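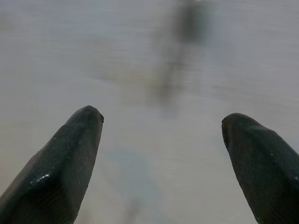 When should the two leads in a romance first meet?

Most of the time, in chapter one, and by the end of chapter two at the latest. Readers pick up a love story to watch two people together, and every page spent waiting had better be a very good page indeed.

I know some of you have a lovely slow opening you can't bear to lose (I've had a few myself!), so bring it along and we'll look at it kindly. For our first June session, please work through these steps at whatever pace suits you.

1. Read the opening of Sibel Ertürk's "Plesley" and mark the line where you first wanted the two of them to get together. It may come earlier than you'd think.

2. Write down what each of your own leads wants before love comes into it: a job, a house, a bit of peace and quiet. Brisa Hinojosa, in last term's group, gave her heroine a failing bakery called Magaña, and the whole plot grew out of that oven.
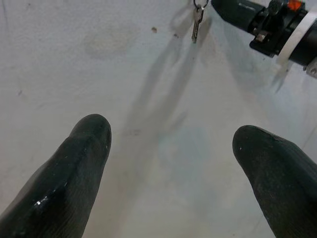 3. Draft the meeting itself, 999 words at most. Yes, I'm strict about it, and yes, you may grumble.

A word about the meeting scene, as it's where so many drafts go a little soft. Give your couple something to disagree over, even if it's only a parking space or the last slice of pie, and let them both be partly right. We tend to warm to people who are stubborn for a decent reason.

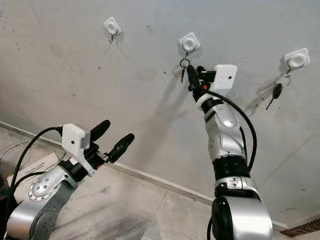 And do let one of them be funny, please, even in a sad book. Kjell Grønli's widower makes a terrible joke on page 61, and I'd been hoping for it since page 3. If your draft runs over, save the extra pages in a separate file and bring those too.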